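브레드턴 마을 게스트하우스 운영 모임 회의록

일시: 2024년 11월 25일 저녁 7시
장소: 1층 식당
기록: 총무

1. 여는 말
날이 부쩍 추워졌는데도 다들 와 주셔서 고맙습니다. 지난번에 남은 유자청으로 차를 끓여 나누어 마시다 보니 시작이 조금 늦어졌고, 김장 이야기가 길어진 것은 기록에서 뺐습니다.

2. 지난 회의 확인
뒷마당 수도 공사는 마무리되었습니다. 현관 등은 아직 침침하다는 말씀이 있어 전구만 밝은 것으로 바꾸기로 했습니다.

3. 조식 건
빵을 트로누라에서 계속 받을지를 두고 이야기가 꽤 오래 이어졌습니다. 맛은 모두 좋아하시는데 배달이 늦는 날이 있어서 손님이 빈 접시 앞에서 기다리신 적이 있다고 합니다. 한 분은 차라리 죽을 끓이자고 하셨고, 다른 분은 아침 일찍 떠나는 손님에게는 빵이 편하다고 하셨습니다. 2월까지는 지금대로 받아 보고 다시 의논하기로 했습니다. 조식비는 3000원 그대로 둡니다. 커피는 콰우틀레 원두가 너무 진하다는 의견이 있었지만 좋아하는 분도 많아 당분간 바꾸지 않습니다.

4. 회계 보고
비품 통장 잔액은 639,000원입니다. 영수증을 안 내신 분은 식당 서랍 속 봉투에 넣어 주세요. 뒷면에 무엇을 샀는지 한 줄만 적어 주시면 총무가 밤에 덜 헤맵니다.

5. 안내 책자
키르키아 산책길 지도를 새로 넣은 책자를 300부 찍기로 했습니다. 버스 시간표는 자주 바뀌니 따로 끼워 넣자는 제안에 모두 찬성하셨습니다. 표지 색은 초록과 남색을 놓고 손을 들었는데 똑같이 갈려서, 견본을 보고 정하기로 미루었습니다.

6. 겨울 침구
무늬 없는 회색 매트리스 커버가 때도 덜 타 보이고 방도 차분해진다고 하여, 앞으로 새로 살 것도 같은 계열로 맞추기로 했습니다. 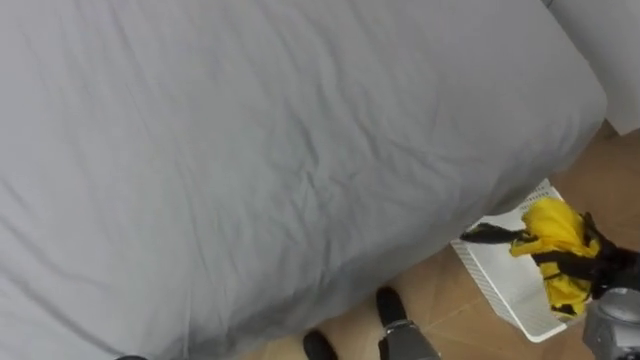
이불은 두꺼운 것 한 채보다 얇은 것 두 채가 낫다는 말씀이 많았습니다. 더위를 타는 손님은 한 채를 걷으시면 되고 빨래 말리기도 수월하니까요. 담요는 방마다 옷장 위 칸에 두고, 손님께는 열쇠를 드릴 때 말씀드리기로 했습니다. 베갯잇은 넉넉히 사 두자고 하셨는데, 값을 더 알아본 뒤 단체 대화방에 올리겠습니다.

7. 기타
3호실 창틈에서 바람이 들어온다고 하여 문풍지를 붙입니다. 마당 고양이 밥그릇은 손님 신발장 옆에서 창고 쪽으로 옮깁니다.

다음 회의 날짜는 대화방에서 정합니다. 남은 유자차는 냉장고에 넣어 두었으니 오가며 드세요.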